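status: **do not train on rooms/ until the fix below is applied**

Navigation episodes from the Nimri sim, bedroom set. 3694 episodes, one camera, base moves only. Task is "go to the bed and stop". Maintainer is Orathai Thaweesak, ask her before changing anything in `meta/`.

## What went wrong

Collision checks were off for small floor items. Walls and furniture were fine. Anything under the height cutoff got skipped by the contact logger, so the base could drive straight through it and the episode still came out as `success`. Geeta Khurana found it replaying logs for the Skedent port. 329 episodes affected that we know of.

Bad for safety work obviously. A policy trained on these learns that low stuff on the floor is free space.

Typical room from the set, bed in the far corner, one small grey-blue item on the floor near the left wall: 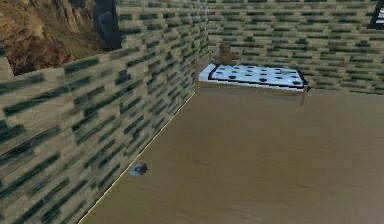 ## Fix

1. Pull the new `contacts.json`, the old one is wrong for every room
2. Run `relabel.py --min-height 0`
3. Check that `success` flips to `hit_small` on the bad ones. Should be 329. If you get 0 your cache is stale, delete it and rerun
4. Dont merge with the September export, different floor IDs

## Still open

- 20 episodes wont replay at all. Base ends up inside the bed rail on step one. Left out of the splits for now
- Rooms have no ceiling and the outside backdrop shows over the walls in some views. Depth out there is garbage, mask it. Sarla has a mask script, not cleaned up yet
- Item class on floor objects is `misc` everywhere. Can't tell from the lables what is soft and what isn't, so treat all of it as an obstacle
- Stop distance is measured from base center, not the bumper. Abhishek Tripathi wants this changed, no decision

## Versions

- v1: original, broken contacts
- v1.1: relabeled, 27 May 2019. Use this one
- v2: re-recorded with contacts on, 88 rooms done so far

Checkpoints trained on v1 should not go on the real base. If you already have one running, take it off and tell Orathai which one.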